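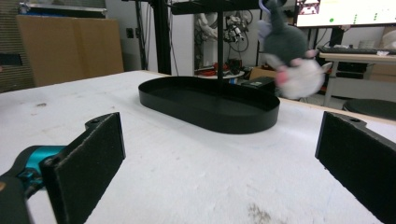
Let the Lunch Break Be a Lunch Break

I have worked with employers on their wellness programs for 17 years, long enough to have handed out a great many pedometers, water bottles and stress balls, and I would like to make a case for something that costs less than any of them. I would like people to get their lunch back.

I don't mean a catered lunch, or a salad bar, or one of those refrigerators that unlocks with your phone and sells you a grain bowl for the price of a paperback. Those can be lovely (I have eaten some very good grain bowls). I mean the plain half hour or hour in the middle of the shift when a person sits down, eats whatever they brought or bought, and is left alone by their job. Most of the people I coach have this on paper. Very few of them have it in their day.

When someone comes to me worried about their blood sugar or their afternoon headaches, I ask early on what lunch looks like, and I've learned to ask it slowly. The first answer is usually the food. "A turkey sandwich and an apple," they'll say, and they look a bit relieved, knowing it's a respectable answer. Then I ask where they were when they ate it, and that's where we start getting somewhere. At the keyboard. In the car between two sites. Standing up in the supply room with the sandwich in one hand and a phone in the other. Half of it at eleven and half of it at three, with a meeting in between that had "lunch" in its title and no lunch in it at all.

There's nothing wrong with the sandwich! I could spend our whole session improving the sandwich, swapping the bread and adding some greens, and I used to do just that. I was trained to look at the plate, and I looked at it very hard. But a person who eats in four-minute pieces while answering messages often can't tell you whether they were full, or whether they liked it, and by late afternoon they're in front of the vending machine feeling like they've done something shameful. They come to me asking for more willpower. I'd much rather see them get a chair and a door.

A few years back I was brought in by a company called Torholm, which at the time had 1,065 people spread across an office, a warehouse and a customer call center. They wanted a weight loss challenge. They had already picked the name and, I think, ordered the T-shirts. I ran it for them, and people were good sports about it, and the weigh-ins were cheerful enough. What stayed with me, though, was the comment box at the end of the sign-up form. We had asked what would help you eat better at work, expecting to hear about cooking classes, and page after page of it was about time. People wrote that the line for the microwave used up their whole break. The call center folks wrote that their break moved around every day depending on the phones, so they'd stopped packing anything that needed to be eaten at a certain hour. One person wrote only "a place to sit," and I still think about that one quite a lot.

I brought this to the managers, and they were kind about it, and then they asked me whether we could do a step challenge next.

Now, I understand why. A challenge has a beginning and an end and a nice chart. A protected lunch is dull. It has to be decided again every day by supervisors who are themselves eating over their keyboards, and it asks the company to stop doing something it enjoys, which is booking meetings at noon because everybody is free then. Of course everybody is free then. It's lunchtime!

It can be done, and in quite ordinary places. Garby, a smaller outfit I visit a couple of times a year, has 125 employees and no wellness budget worth the name. What they did was block out the calendar from noon to one so that a meeting simply can't be booked there, and put in 2 more microwaves. The front desk needs somebody all day long, so they worked out a swap, and the swap is written down and taped up by the time clock where everyone can see it. I won't claim it cured anybody of anything. I don't have that kind of data, and I'd be suspicious of anyone who said they did after one year. But my conversations there have a different feel to them. People can tell me what they ate. They can tell me they left some of it. One woman said she'd started bringing soup again, which she hadn't bothered with in ages, and she was so pleased about the soup that we spent most of her appointment on it.

I should be fair to the other side, and there is one. Some people like working through lunch so they can leave early and pick up their kids, and I'd never want a rule that took that away from them. Some jobs can't be stopped at a set hour, and a nurse or a dispatcher reading this will have been rolling their eyes since the second paragraph. I've also met people who find the break room a lonely or a loud place and honestly prefer their desk with the headphones on. That's fine too. What I'm asking for is that the time belongs to the person, who can then do what they like with it, including eat crackers at their desk and look at pictures of kitchens for sale.

I'd also ask my own field to be a little more modest. We have a habit of selling things to the person that the building should be providing. I've sat through demonstrations of apps (Frota was one, Otutora was another) that remind you to take a mindful bite, with a soft chime, and I don't doubt they were made by people who mean well. I've nothing against a chime. But I kept imagining it going off in that warehouse, in the pocket of somebody ninth in line for the microwave with six minutes left.

So if you're someone who sets schedules, have a look at the noon hour on your team's calendar for June, or whatever month you're planning now, and see what's sitting in it. Move one thing. Then take your own lunch somewhere your team can see you eating it, and don't bring the laptop. They will notice, I promise, and some of them will be waiting to see whether you do it again the next day.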